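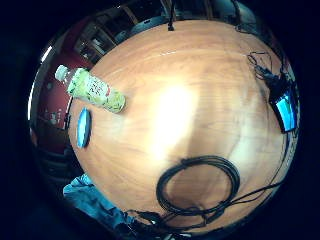
Chapter 4
Caring for Finished Timber
Noreen Conneely and Hazem Chraibi

Most of the wood that people touch in a day has something on top of it. A table, a stair rail or a shop counter is nearly always covered by a thin coat of oil, wax, shellac or varnish, and it is this coat that takes the wear. Anyone who sets out to clean or repair a piece of furniture is working on the coat first, and on the wood only if the coat has failed.

The previous chapter dealt with bare timber: how it is sawn, how it dries and why it moves with the seasons. This chapter deals with what happens once the piece has left the workshop. It covers the common finishes, the marks that everyday use leaves on them, and the repairs that can be done by hand with simple materials. Spraying is left until Chapter 14.

Finishes fall into two broad groups. Oils soak into the surface and leave little behind on top. Varnishes and lacquers dry to a film that sits on the wood and can be scratched, chipped or worn through. Wax is usually grouped with the oils, though it stays near the surface and is easily rubbed away. Shellac forms a film, but it softens in alcohol, and a spilt drink may mark it badly.

Light is a useful tool when you examine a film finish. Stand so that a window is reflected in the surface, then move your head slowly from side to side. Scratches, dull rings and old brush marks show up at the edge of the reflection. 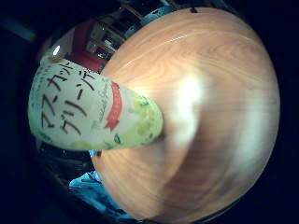
Once you have looked at the whole surface, write down what you found before you touch it with a cloth. Students at the Oltby workshop use a single sheet for each piece, with the finish, the damage and the date of the last known repair. Venkatesh Bangera, who taught there for 26 years, asked for the sheet to be filled in even when the job was a single ring mark.

Terms used in this chapter

Film: the dried layer left on top of the wood by varnish, lacquer or shellac.
Bloom: a cloudy white patch, often caused by damp.
Cutting back: rubbing down a finish with a fine abrasive, here about 500 grit, before another coat is put on.
Key: the slight roughness that helps a new coat to hold.

4.1 Telling one finish from another

Begin with a part of the piece that is normally out of sight, such as the underside of the top.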